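Chapter 6
Teaching by Showing

In this chapter
6.1 What a demonstration contains
6.2 Hand guiding and remote control
6.3 The view from the wrist
6.4 How many demonstrations are enough?
6.5 When the teacher is the problem

Salesmen are fond of saying that a robot can now be taught the way you would teach a new colleague. You show it the job a few times and it gets on with it. Readers who have come straight from Chapter 5, with its long pages of waypoints and offsets, may find this a relief. They should be wary. A new colleague arrives knowing what a bag is, that it may burst, and that a customer is waiting for it. The robot arrives with none of this, and a demonstration doesn't hand it over.

What a demonstration does hand over is a record: joint positions, the opening of the gripper, one or more streams of pictures, all stamped with the time. Everything else the teacher had in mind while doing the job is lost unless it left a trace in that record. Most of the trouble described in this chapter comes from forgetting this.

Take the packing trial at Nenditz, which we shall follow through all five sections. The task sounds trivial. The arm must pick up one soft bag at a time and place it in a bin. The operators worked by remote control, moving a handheld leader arm while watching a screen, and recorded 239 demonstrations before anyone tried to train on them. On paper that was a decent start. When the recordings were played back, it was plain that the operators had solved the task in several different ways. One took the bags by the top seal, another went for the middle and squeezed. A third nudged each bag upright first and then closed on it, a habit that looks clever and is very hard to copy.
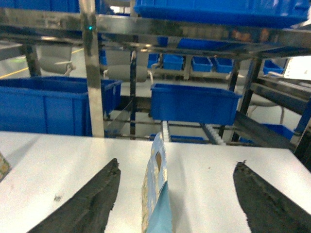

Coruvia's trainers, when asked about this, replied that variety is good for learning and that a system which has seen several grips will cope better with the unexpected. There is something in that. But variety in the position of the bag and variety in the teacher's habits are different things, and the second can do real harm. A method that averages between two good grips may well produce a third that is no good at all. We return to the point in 6.5, where the reply is given a fairer hearing than it got on the day.

The two ways of showing

In hand guiding, the teacher takes hold of the arm and moves it. The teacher feels the weight and the resistance, and the motions tend to be slow and careful. The drawback is that the teacher's own arms and sleeves get into the pictures, and they won't be there when the robot works alone.

In remote control, the teacher stays out of the way. The pictures are cleaner, but touch is mostly gone. Operators make up for it by closing the gripper further than they need to - a fault that hardly matters with a wooden block and matters a good deal with a bag of food. Makers of remote equipment, Scanlon among them, offer handles that push back. Whether the push is faithful enough to change what operators do is a question to settle by measurement, and Exercise 6.4 suggests how.

A word about numbers

You will meet claims that 200 demonstrations suffice, or 600, or 2000. Treat all of them with suspicion until you know the task, how widely the starting positions were spread, and who decided what counted as a success. At Kaltden the same word covered a bag in the bin and a bag hanging over its rim. Before reading 6.1, write down your own rule for success in the bag task, in one sentence, and keep it. You will be asked to apply it in 6.4.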